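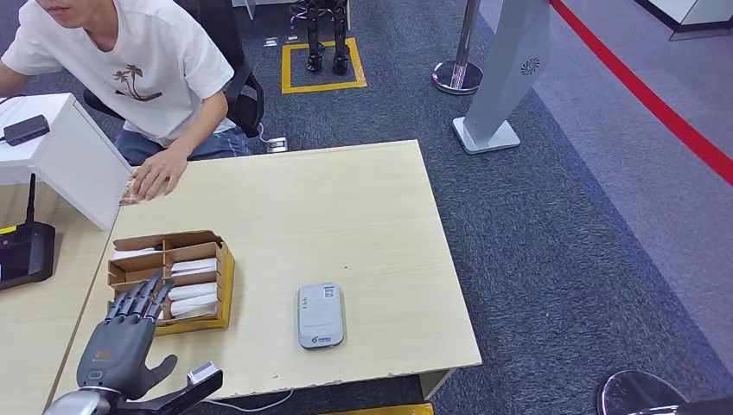

Fekden's planning software began as a way to stop arguing, the engineer who leads the work told me over a long and very pleasant afternoon in November 2021. "We had three of us writing grasp code in three styles," the engineer said, laughing, "and every morning was a debate!" The answer was Skastell, a planner that puts each reach through the same handful of checks before an arm gets any command at all.

The check they are fondest of concerns the robot's own body. Skastell tests 2,000 candidate paths for a reach and throws out any that bring the fingers too near the forearm - on one bad day in January it kept just 74. "I was delighted, to be fair. The old version would have happily kept the lot."

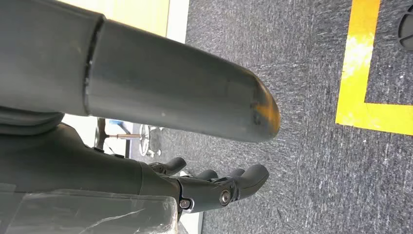
## Teaching it to be patient

Perception took longer. Cards and flat packets are miserable things to find in a divided box, the engineer explained, and the depth data goes to mush along the dividers. So the team wrote a small tool, Duvier, that replays a logged reach one step at a time, with the planner's guesses drawn on top. They have 494 logs in it now, and newcomers are asked to sit down with five of them before touching any code.

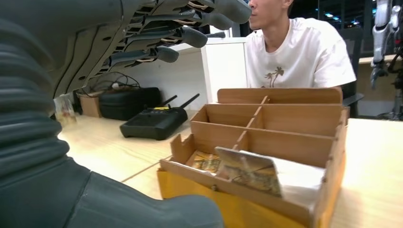 *A hand over the desk, with cards in the front of the wooden organizer.*

"I still watch them over lunch," the engineer said. "My sandwich goes stale, but I do find bugs."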